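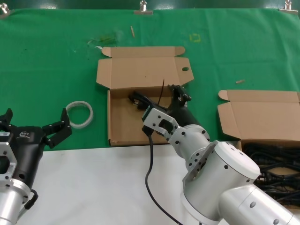
Packing loose cables in small mailer boxes
Forum: Packing and Shipping

benchrat_28
I pack black cables with a plug on one end into small cardboard boxes with a fold-back lid. Last order was 3000 pieces. My problem is the loose end. It springs out over the front before I can get the lid down, and then the side tabs won't go in. Do you coil first or feed it into the box a bit at a time?

tallow
Coil first, always. Loop it over your hand, put a twist tie on it, set it in with the plug on the inside of the coil. Feeding it in gives you a tangle and the customer has to pick it apart.

m_orchard
I disagree with tallow. For a limp cable, plug in the back corner and lay the rest down in loops against the walls. Two boxes open side by side, one with the stock in it and one to fill. Ties add time and they leave a kink. 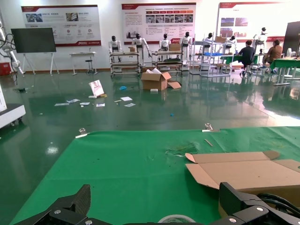

Clear the floor behind you too. I've lost more time stepping over cartons and paper than I ever lost on the coiling.

benchrat_28
Fair point about the floor. I have a green cloth clipped along the back of the table and leave the front bare. Does the cloth help or should I take it off?

tallow
Keep it. Boxes slide on a bare top. I bought the Feltex one and it has held up, stains and all. Clip the back edge in the middle as well as the corners or it creeps toward you.
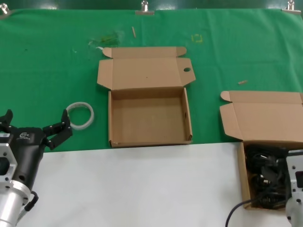

And fold the lid all the way back before anything goes in. If it's standing half up you knock it with your wrist every time. I mark a small square with yellow tape so I know where things go.

cartonhead
The tape square is overkill for a cable, in my opinion. What box are you using? I had the Undska 3837 and the tabs were so stiff I had to crease them twice.

benchrat_28
Plain brown corrugated, round hole in the lid. I don't know the maker.

m_orchard
Then pre-crease the tabs on the whole batch before you start.
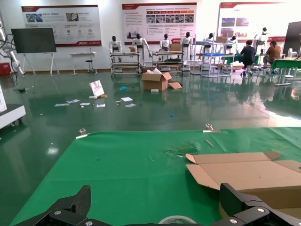

I do mine flat on the mat, then open them up as needed. Keep the tape roll at the front where you can reach it.

tallow
Still say tie it. We'll have to differ on that one.

benchrat_28
I'll do 28 each way this afternoon — ties first — and post the times.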